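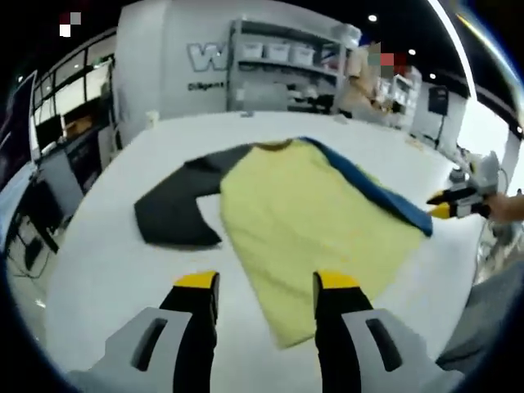 Figure 3. Long-sleeved shirt spread flat on a white table.

4.2 Airflow and moisture load in the service rooms

The second group of measurements was made in the service rooms of the Vadov building, where the air handling unit was replaced in July. The old unit supplied a constant volume of air to all rooms on the floor. The new one, delivered by Graltent, can change the fan speed according to the humidity in the return duct. We kept the duct layout as it was, so the two periods can be compared directly.

Humidity was logged every 30 minutes at the return grille and at 8 points in the rooms. In total 709 readings were accepted. Readings taken while a filter was being changed were removed, and also those from one sensor near the outside door, which gave values that did not agree with its neighbors.
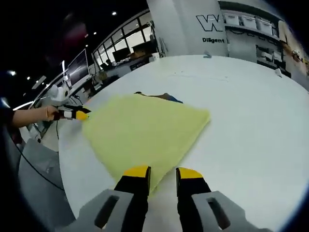 The room sensors reacted more slowly than the sensor in the duct. This delay was larger in the rooms on the north side, where the supply branch is long and has three elbows before the last diffuser. Macedo, the contractor who balanced the system, had set the dampers on this branch fully open, and no further correction was possible without changing the duct size.

With the variable fan speed, the humidity in the rooms stayed closer to the set point during working hours. At night the difference between the two units was small. We did not find the same result in the Fanska building, but there the return air is taken from the corridor, and the reading at the grille says little about the rooms themselves. For this reason the Fanska data are treated separately in Section 4.3.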